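About Otholm

Otholm is a small evening school for people who want to learn to write, edit and print a magazine by hand. We started with one borrowed room on Montoya Street, a paper cutter and a lot of stubbornness, and we still get excited every time a new issue comes off the press!

Fidelina Paucar teaches layout and type. Gilberto Usuga runs the press and can hear a misfeed from the hallway. Everyone who joins the school works on Seltine, our student magazine, from the first week. You pitch, you argue over commas, you fold pages until your thumbs hurt – and then you see your name in it.

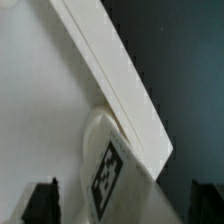
A white gripper finger under a cream-white slab

We print 2,000 copies of each issue and give most of them away at libraries, laundromats and bus stations. Past issues have covered night bakers, river maps, an old roller rink, and a very long debate about soup (we still get letters).

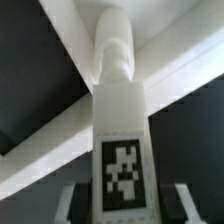
Who can join

Anyone sixteen or older. You don't need a degree or a portfolio, and you don't need to own a computer. New groups start in February, and classes begin at 6:30 in the evening so people can get here after work. Felicidad Cabrera answers the phone and will happily talk you through which class to try first.

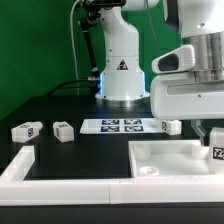
Color is the part of the course people ask about most, and Aníbal Palomino has been teaching it here for years. He starts with two inks and makes you stay with them for a whole month, which sounds strict until you see what students get out of it. Then he moves on to big flat areas and what happens when a strong shade sits next to no shade at all. A white shape against bright green, with black underneath, is a good one to try in your first week of cutting stencils. Bring an apron!

In spring we share a table with Kusport, the bookbinding club upstairs. They sew, we print, and the two groups end up trading paper scraps
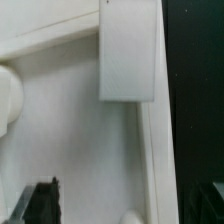 and advice all afternoon. Several of our students have gone on to bind their own books that way, and Fidelina Arboleda now teaches a short class on covers for both groups. Visitors are welcome to sit in on any class before signing up. Ring the lower bell, the upper one sticks.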